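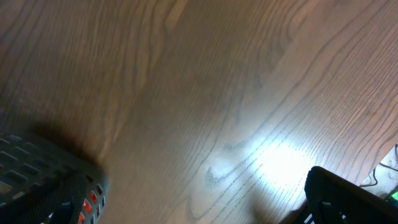

Wood grain, up close.

Print | E-mail

2020-05-07
by Tracey Bainbridge

So I've started writing letters again. Real ones, with a stamp and everything! I got going back in March with a card to my aunt in Storkstead, who can't stand the phone (she holds it out in front of her like a walkie-talkie and shouts), and she wrote back with five pages, both sides, mostly on the subject of her neighbor's hedge. I read it standing up in the hallway with my coat still on. Then I made tea and read it again.

I'd forgotten how different people sound on paper. My aunt is pretty brisk in person and will hustle you out the door with a sandwich in your hand, but in a letter she wanders. She starts on the hedge, gets onto a dance she went to when she was nineteen, and then there's a recipe for plum cake with no oven temperature. I wrote back to ask for the temperature. She answered everything in my letter except that.

Since then I've written to my old roommate, two cousins, and a woman named Ruth I used to share a desk with in Durcombe. My handwriting was terrible to begin with. It's still terrible, but now it's terrible at a steady slant, and I've stopped getting that cramp at the bottom of my thumb.

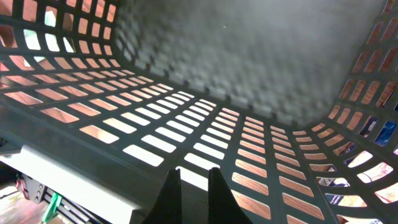
Paper, pens and the stamp situation

I bought a pad of 100 sheets from Pilkington, the stationery place in Durcombe, and it's nice stuff – a little bit rough, so the pen doesn't skate around. I used to think any paper would do. Then I wrote to my roommate on printer paper and it looked like I was giving her notice.

The pen is a Cestolik that my dad left in a coat pocket years ago. It leaks if you leave it lying flat, so it lives in a mug. I know people get very deep into ink, and I can feel it happening to me, so I'm sticking with plain blue until the bottle's gone.

As for stamps, buy more than you need. I ran out with a letter all sealed up and it sat by the door for days, and by the time it went the news in it was stale. I ended up writing a PS on the back of the envelope, where the mail carrier could enjoy it too.

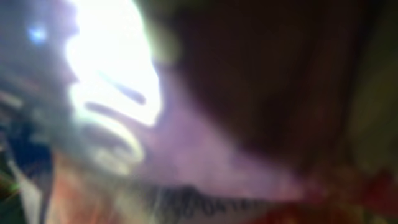
How often should you write to somebody?

Whenever you've had a letter from them and feel like answering it, and sooner if they're on their own. I try to reply within a couple of weeks, but one of my cousins takes forever and I like her letters the best.

I do have one bad habit, which is saving up the good news for the end and then running out of room. Ruth got a whole page on my sourdough and then, squeezed up the side in tiny letters, that my sister's expecting. She called me up about it. She was pretty mad!

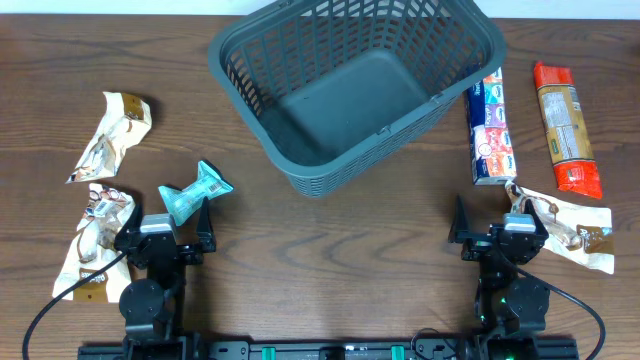 Vol. 4, No. 27

I've been keeping the letters that come in. They're in a shoebox for now, in order, with the envelopes, and my aunt's already take up half of it. My mother kept hers tied up with kitchen string and I used to think that was very dramatic of her.

Anyway, if you've got a person you've been meaning to call and keep not calling, try a postcard. You only have to fill half of it. And if anybody has a plum cake recipe that comes with an oven temperature, please send it my way – I've got the plums in the freezer and my aunt's latest is all about the hedge again.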